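3.2 Fiber preparation and dye uptake

Raffia and bast fiber samples were supplied by the Kindale workshop, where Hortensia Maldonado has run the dye room for most of the period covered by this study. Each hank was scoured in a mild soda bath, rinsed until the water ran clear, and hung indoors. Hanks with visible splitting were set aside and used only for the pull tests in Section 3.4.

Mordanting followed the workshop's own practice, with one change. The alum was weighed against dry fiber instead of being measured by the spoon, so that baths could be repeated. The remaining steps – soaking, pressing and resting overnight under a damp cloth – were left as the dyers do them. A total of 459 hanks went through this process, of which 13 were rejected for uneven color before weaving began.

Uptake was judged by eye against a set of reference cards prepared by Halima Igwe. We tried a handheld color meter early on and dropped it. Raffia has a gloss that changes with the angle of the strand, and readings taken twice from the same hank did not agree well enough to be of use. The cards have their own limits. Two readers placed the darker indigo hanks one step apart in a number of cases, and these were settled by a third reader, Olanrewaju Edet, who had not seen the earlier scores.

3.3 Needle-made edging on a raffia ground

The edging samples combine a woven raffia ground with a looped border worked in bast thread. Two stitch types were compared. The first is the plain detached buttonhole used at Kindale. The second, known locally as the Toma stitch, carries an extra twist in each loop and takes longer to work. Lawal Tijani stitched all samples in both types, at a fixed spacing marked on the ground in chalk.

The Toma edging held its shape better after washing. The plain edging relaxed along the lower row, mostly at the corners, where the loops share a single anchoring strand. The difference was clear in samples with a soft ground and small in those with a stiff one. We take this to mean that the ground carries much of the load in the stiffer pieces, although the pull tests do not settle the question.

Working time was recorded by the maker. One strip took roughly 20 minutes longer in the Toma stitch than in the plain stitch. Loss of thread to knots and breakage was similar for both.
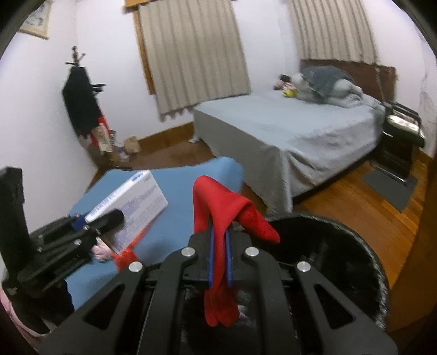
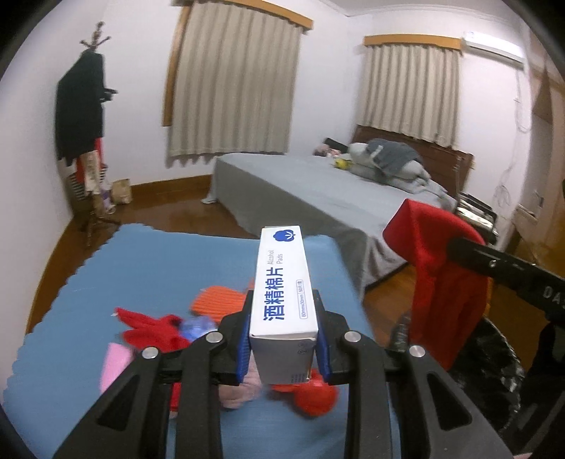

Figure 4. Red fabric (first) and a box of alcohol pads (second), each held between blue gripping pads.

Storage had a smaller effect than we expected. Samples kept rolled on card tubes at Fundonham showed no more creasing than those kept flat, and the rolled pieces were easier to label and retrieve. Ifeanyi Ogundipe re-measured the border width of 200 loops after storage and found the change to be within the error of the ruler. Folded samples were worse in every group, with broken strands along the fold line in the stiff grounds. They are left out of the wash results reported in Section 4.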